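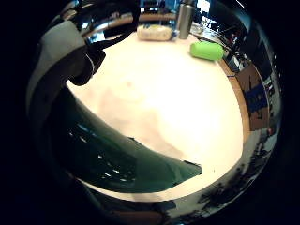

Table claire, bouteille en métal vers le fond.

Cahier du fournil, septembre -- levain de seigle, suite des essais

Repris ce matin à l'endroit où Akosua s'était arrêtée, c'est-à-dire au milieu d'une page et au milieu d'une phrase (je ne lui en veux pas, le four sonnait). Pour ceux qui n'étaient pas là : on cherche toujours à savoir si le levain de seigle supporte une nuit longue au frais avant d'être mis dans la pâte à tourte, ou s'il vaut mieux le rafraîchir à l'aube comme le fait Ebenezer depuis toujours. Ebenezer a son avis là-dessus et il le donne volontiers, surtout avant le premier café.

Cette fois j'ai laissé le levain sept heures à 19 degrés, couvert d'un torchon. À l'ouverture du bac, l'odeur était très agréable, plutôt pomme que vinaigre, avec une surface bien bombée et quelques petites crevasses sur le bord. Celui de la semaine passée piquait nettement plus le nez. J'ai changé de farine entre-temps (le sac de Vemico était fini et j'ai ouvert celui du moulin Ackah), donc je ne peux pas tout mettre sur le compte de la température, et je le note ici en gros pour que Yayra ne me le reproche pas plus tard, avec raison d'ailleurs !

Pesée pour un pâton : 400 g de farine, environ 300 g d'eau, le levain et le sel comme sur la fiche collée au-dessus du pétrin. J'ai gardé un fond d'eau pour la fin, et j'ai bien fait -- la farine d'Ackah boit moins vite, la pâte a l'air molle pendant un bon moment, puis elle se reprend sans qu'on lui demande rien. Il faut résister à l'envie de rajouter de la farine à ce moment-là. Je n'ai pas toujours résisté, voir les pages d'avant.

Pétrissage dans l'Iltent, première vitesse seulement. Il fait de nouveau son petit claquement quand le crochet passe vers l'arrière. J'ai resserré la vis, ça s'est calmé, puis c'est revenu. À montrer à Ojārs quand il passera livrer, il a déjà démonté le même modèle chez son beau-frère et il se souvient sûrement de la pièce.
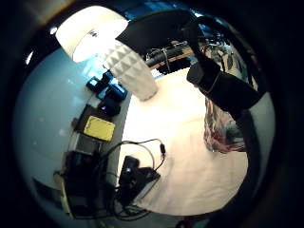

Façonnage et cuisson

Façonnage en boule, peu serré, dans les bannetons farinés au seigle. J'en ai raté un, soudure trop sèche, il s'est ouvert sur le côté pendant l'apprêt et je l'ai enfourné quand même, par curiosité et parce que ça me faisait de la peine de le jeter. Four bien chaud, buée dès le départ, porte entrouverte sur la fin pour sécher la croûte. Les autres ont levé gentiment, avec une belle teinte brun sombre, presque acajou sur le dessus. Le raté est laid, mais c'est celui qu'Ayuba a emporté sans hésiter.

Je n'ai coupé qu'une seule tourte à midi, alors que tout le monde sait qu'il faut attendre le lendemain. La mie collait encore un peu au couteau, normal. Alvéoles petites et régulières, pas de trait dense au fond, ce qui nous embêtait tant avec les fournées précédentes. Au goût, une acidité douce qui reste longtemps, et quelque chose de malté que j'aime beaucoup.
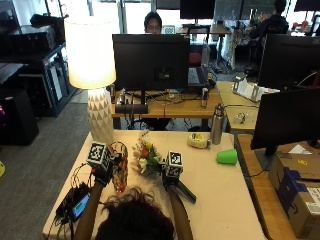 Yayra la trouve un rien trop salée et je crois qu'elle n'a pas tort, la cuillère du bac à sel a changé et je n'ai pas repesé. À vérifier avant la prochaine pâte.

Question restée ouverte entre Ayuba et moi : est-ce qu'on propose cette tourte au marché de Taltport telle quelle, en gros format vendu à la coupe, ou en petites pièces moulées ? Lui penche pour la coupe, les gens aiment demander « un peu plus, encore un peu plus, voilà ». Moi je pense aux matins où on est seul derrière l'étal avec le couteau, la caisse et la file. On en reparle.

À faire :
- repeser le sel, remettre l'ancienne cuillère si quelqu'un la retrouve
- refaire le même levain avec la farine Vemico, même durée, même température
- garder une demi-tourte sous linge et la goûter chaque matin (Akosua s'est proposée)
- bruit de l'Iltent, voir Ojārs
- ne plus couper à midi

Entrées récentes du cahier
Pain de mie au lait, troisième essai
Pourquoi nos baguettes se déchirent à la lame
Entretien des bannetons
Levain de seigle, premières notes (Akosua)
Brioche du matin : moins de beurre ?

Contact : le fournil, Taltport | © L'équipe du fournil | Retour en haut de page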